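# The price of not spilling anything

Pale furniture has been having a long run. It has been through several names (oat, ecru, chalk, bone), and in February it had another, because the spring brochures arrived and everything in them was "undyed". I have three of these brochures on the floor next to me. Between them they contain a great many sofas and armchairs the colour of a digestive biscuit or lighter, and hardly one is shown with a person sitting on it. There are no children in them at all. There is one dog, and it is white.

I don't object to the colour. What I want to talk about is the small sheet of paper that comes with it, usually produced once you have already said yes. It goes by different titles: fabric protection, furniture care, peace-of-mind cover. It costs a good deal less than the chair and it is sold at the one moment when a bit more money seems like nothing. I've been sold it twice. I have claimed on it once, without success, and I have spent the past few weeks reading the terms of every plan I could get hold of. It is dull work, and I'd guess the trade is quite happy for it to stay that way.

Take a typical sale. A corner sofa from Irus, in a woven cover called Brenska, was listed at £1,492 when I first looked. A week later it was £1,369, described as a saving, with a line underneath saying that a care plan could be added at checkout for £64. The plan ran for 5 years. The photograph beside it showed a glass of red wine at a worrying angle.
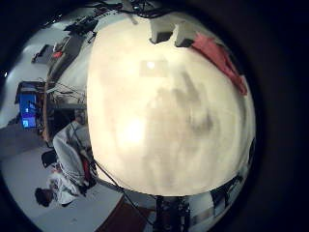
*Pink cloth against cream.*

The wine glass does most of the selling. Look at the leaflets and you will find it again and again, because it stands for the sort of accident we all imagine: sudden, dramatic and nobody's fault. But that isn't how pale furniture usually goes wrong. It goes wrong on the arms, where hands rest every evening. It goes wrong along the front of the seat, from jeans, and at the top of the back, from hair. A chair can go grey over two winters without a single thing being spilled on it.

Now read the exclusions. Every plan I looked at had some version of the words "gradual build-up". Body oils, hair products, dye transfer from clothing, general soiling, fading, "changes in appearance consistent with use". All out. Most of them leave out pets as well, or let in one visit from the cat and then shut the door. You must report the mark within a set time, and you must be able to say what caused it and when. One form asked for the date, the substance and the room. I read that one twice, trying to picture the household that keeps such a diary.

What remains is the single, sudden, identified accident, reported quickly. In other words, the wine glass. It does happen, of course. The question is whether it happens often enough, and whether the plan will then do anything you couldn't have done yourself.

Here the wording gets interesting. The plans do not promise to remove the stain. They promise to "attend", or to "treat", or to "send a suitable cleaning product in the first instance". The first instance is the one to watch. In my own case it was a small bottle and a leaflet telling me to blot and not rub. I had already blotted. I had, I admit, also rubbed, and when the second instance came around and a technician was sent, the rubbing was written down on his sheet as "customer intervention". Claim declined. The mark is still there, on the underside of a cushion that can only be used one way up.

I put this to the customer line at Buchanan, the chain that sold me the chair, and was told that the plan is "a helpful reassurance for families". That may well be so. A lucky charm is a helpful reassurance too, and it doesn't come with a reference number.

The other half of the offer is the spray. Some shops bundle it with the plan, some sell it alone, and some will tell you it has been put on at the warehouse before delivery. This last arrangement has always puzzled me. How would I check? A treated cover looks the same as an untreated one. It feels the same, or so I'm assured. You can drip water on the back corner and watch to see whether it beads, but plenty of modern upholstery cloth is already finished at the mill to do that. You could be paying for a second raincoat over the first, or for the idea of one.

I asked several shops whether the cloth had been treated before it reached them. Two didn't know. One said yes, and that this was why it needed the spray as well, "to keep it topped up". I wrote that down exactly because I still can't make it mean anything.

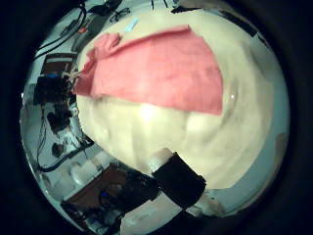 **ODON, March 5, 2021**

The furniture shops on the ring road are dark, like most others, and business has moved to the telephone and the website. This has done something odd to the sale of care plans. In the showroom there was at least a person to say no to. Online the box is just there, sometimes ticked in advance on the older sites, more often set beside a large coloured button that says "Yes, protect my order" and a thin grey line of type that says "No, I'll take the risk".

The risk! You are buying a chair.

I went through the ordering pages of a good number of shops this week, putting sofas in baskets and abandoning them. The plan was offered at the product page, at the basket and again just before payment. One shop emailed me afterwards, to say that my basket was waiting and that it was unprotected.

There is a case for the other side, and I should try to make it. Some people do get a good result. A friend of mine had candle wax lifted from an ottoman by a patient man with an iron and a roll of paper, and she would buy the plan again tomorrow. If you know that a spill would leave you lying awake, then sixty-odd pounds for a decent night's sleep is not a mad thing to spend. And people who do the cleaning visits, from what I've seen, are often very good at it. They know their cloths. The trouble is that you can usually ring a local upholstery cleaner yourself, pay for the visit you need in the month you need it, and skip the conversation about whether your tea counts as sudden.

You should also look at what you already have. Many home contents policies can be bought with accidental damage included, and a good few people have paid for that without remembering. The excess may well be larger than the cost of a cleaning visit, so it isn't a magic answer. But I have yet to be asked in a shop, on the phone or on a website, whether I was covered already. It would be a short question.
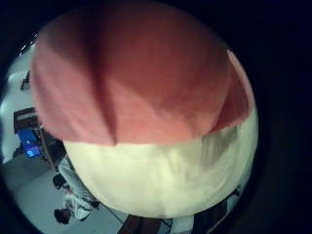 The older solution to all this was the loose cover, and I find it hard to see why we gave it up. My grandmother's generation put covers on everything, and then covers on the arms of the covers. It could be overdone. There were front rooms in which you never once touched the real chair. But a cover that comes off and goes in the machine deals with the hands and the hair and the jeans, the whole slow greying that the plans refuse to look at, and nobody has to be told the date.

Removable covers are still sold. They tend to be further down the page. Ask about them and you'll often hear that they are "dry clean only", and it is worth asking next whether the label says so because the cloth would shrink or because no one tested it. Ask, too, whether a spare set can be ordered now and whether the same shade will be stocked in three years. I asked Irus that about Brenska and was told that ranges are "refreshed seasonally". So no.

A throw will do in the meantime, or a folded cloth over the bit that gets the wear. It spoils the look of the brochure, I grant you. My own chair has had a towel over one arm since before Christmas and I've stopped seeing it.

As for the Irus sofa, it is still in one of my baskets. The price has gone back up to where it started, the saving has gone, and the plan has stayed at £64. The last message asked if I had forgotten something. I looked up the cancellation terms for the plan, out of habit by now, and found them on the final page, below the part about candle wax.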